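Rural clinics should stop weighing children only when they are sick

Most of the small clinics I have worked in keep a good scale and use it badly. A child comes in with a cough or a fever, gets weighed so the dose can be worked out, and goes home. The number goes on a card. The next number may come a year later, when the child is sick again.

A single weight says little. Two weights a few months apart can show that a toddler has stopped growing, often well before a parent would notice. In the Jukmont district, where I spent two years, we went through 1,585 cards for children under five. Nearly 200 had three or more weights written down. The rest could not have told us anything about growth, however carefully we read them.
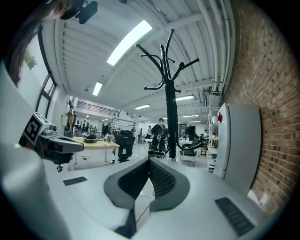

The usual answer is that families will not travel for a healthy child. I think this is partly true. The bus from Brereo takes most of a morning, and a mother who sells at the market loses a day's income. But the same mothers already come for vaccines, and at many of those visits the scale stays in the other room.

Weighing takes a few minutes. Plotting the point on a chart takes less – if there is a chart. At the Gresico clinic the printed ones ran out in January and the nurses drew their own for 16 weeks.

I would start with the vaccine visits and leave home visits for later. Put the scale next to the cooler, and have the same person do both jobs. A district that can pay for 10 new motorcycles can pay for paper charts.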